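Cell Notes: Three Days with the Handheld Grippers

August 1, 2023

If you walked through the upstairs room at Cukusness last week and wondered why everyone was bent over a little pile of hex keys, this one is for you. We shut down the handheld gripper station for its first proper overhaul, and I had such a good time that I asked for the whole newsletter slot to write it up. Thank you to everyone who gave me more space than I deserved!

For readers at our other sites, a quick refresher. The station is where people do household chores by hand with a gripper tool, and the recordings go to the Pikix group, who use them to teach the arm downstairs. We have 3 grippers in rotation, all built from the Szűcs drawings with our own changes to the fingers and the camera seat. They had been in use since February with nothing but a wipe-down and the odd tightened screw, and they were starting to show it.

The complaint that got us going was slop. People kept telling us that the jaw felt fine on the way in and then lagged on the way out, as if it had to think about opening. You could feel it best on small things like a teaspoon or a bottle cap. On a folded towel you would never notice. The recordings agreed with the people, too. The jaw width that came out of the tracking wandered when the trigger was held still, and the wander was worst on gripper 2.

So we pulled gripper 2 apart first. I had bet on the trigger spring and I was wrong. The spring was in great shape. The trouble was in the slider that carries the fingers. Fine lint had packed itself into the rail from months of cloth work, and it had turned into a sort of felt. You could lift it out in one strip with a dental pick, and I am only a little ashamed to say that we passed it around. Once the rail was clean, the slider dropped back and forth under its own weight the way it did the day we built it.

We did the other grippers the same way and found less felt but more wear. One had a finger screw that had backed out by nearly a full turn. Another had a hairline crack in the mount under the marker, right where a hand naturally grabs the thing when you set it down. We reprinted that mount with a thicker foot, and I'd like all of us to get in the habit of picking the grippers up by the handle.

Marker mounts turned out to be a bigger piece of the job than I had planned. The tracking trusts that the markers stay put, so a mount that flexes by a hair gives you a jaw that seems to breathe. We had been holding ours on with double-sided tape, which was meant to be for one weekend. They are all screwed down now, with a dab of removable threadlocker, and each position was measured again and written in the Dridon log. If you swap a mount, please log it, even if it looks like it went back exactly where it was. 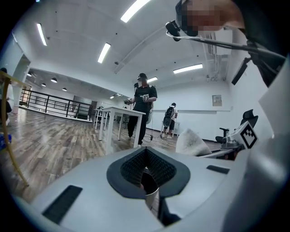
The second day went to calibration, and I think it's the part most people skip when they hear me talk about it. Please don't skip it! We had never written our routine down in one place, so new people learned it by standing next to someone who already knew it, and by summer we had several versions going around. We ran them all, compared the results and kept the one that gave the steadiest numbers.

The routine we settled on goes like this. Power up and leave the gripper alone for 9 minutes so that the camera can warm through. Wipe the lens with the blue cloth (the gray ones have been used on the rail, so keep them far away from any glass). Open the jaw all the way, hold, close it all the way, hold, and do that again until the log page shows a green bar. Then pick the gripper up and move it slowly through the work area, up and down and side to side, with a few turns of the wrist. Slowly means slower than you think. The best runs we got came from people who moved as if they were carrying soup.

If the bar stays yellow, check the lens before anything else. After that, check the marker faces for smudges or a lifted corner. Glare can do it too, and we lost most of an hour to a marker that washed out whenever it was tipped toward the ceiling lights. The old markers were printed on glossy stock. We switched to matte and the problem went away so completely that I went back and put a glossy one on again to make sure I hadn't dreamed it.

Cables got their own afternoon. I know, I know. But a cable that tugs at the back of a gripper changes how a person moves, and we could see it in the recordings as a little hitch at the end of every long reach. We rerouted the leads so the slack sits behind the person, added strain relief where each lead meets the body, and threw out 2 leads that cut out when you bent them near the plug. They looked perfect. If you find one like that, cut the plug off before you put it in the bin, or it will find its way back to the drawer. Ask me how I know.

We still have floor runs that I'm not happy with. The plan is to get low covers down along the main walking path, and I have samples on my desk in two heights if anyone wants to come and trip over them.

On the last day we put everything back together and ran the same set of chores we use as our yardstick - pick up the cup, fold the cloth, cap the bottle, open the small drawer. The jaw readings on gripper 2 now sit flat when the trigger is still, and the lag on opening is gone as far as any of us can feel. The Pikix folks have the new recordings and will tell us whether the difference matters to them as much as it does to our hands. I really hope so, but I'm glad we did the work either way. It's a joy to pick up a tool that moves the way it should.

A few things are changing from here on. The rail gets brushed out at the end of any day that involved cloth, and the soft brush lives on the hook by the charging shelf. Finger screws get checked with the torque driver once a week. Please use the driver and leave the hex key alone, as we found two stripped inserts that were surely the work of somebody strong and well-meaning. Finger pads get replaced when the texture looks polished, and there is a new pad in a bag taped inside the cabinet door so you can compare.

Every gripper also has its own page in the Dridon log now. Write down what you did, what it felt like, and anything odd, even if the odd thing went away by itself. "Clicked once when closing, then stopped" is a wonderful note to come across when you're hunting for a loose screw a month later. Long entries are welcome. Mine certainly are.

There is one mystery left over. Gripper 3 makes a faint chirp when you close it quickly, and only in the last bit of travel. We have cleaned it, greased it, swapped the fingers and swapped them back. It records beautifully and passes every check, so it's in use, but the chirp is bothering me more than it should. If you hear it, note whether it was the first run of the day and what kind of pads were on it.

The next overhaul will be shorter now that we know where to look, and I would love to have extra hands for it. You don't need to have built anything before. If you can hold a small screw and don't mind lint, come on up. The sign-up sheet is on the log's front page, and the spare parts list is right under it, with the slider rails and the matte marker sheets already on order.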